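"I keep the remote on the little round table, always," she tells me over coffee in her Godby apartment, "and the power strip at the back, so I can reach it without getting up."

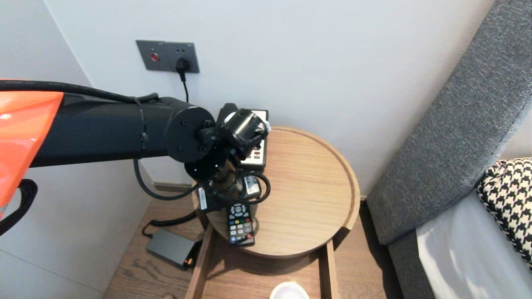 She paid 87 for the table years ago and still loves that raised rim (nothing rolls off!). Cords are another story.

"Oh, I've made my peace with cords," she laughs. "You need them, so let them hang."

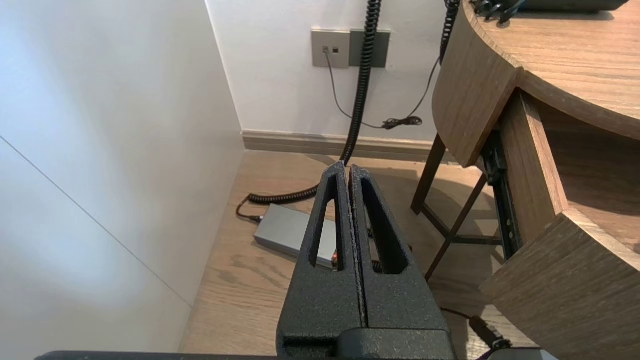 Come May she may repaint, she says, pouring me another cup.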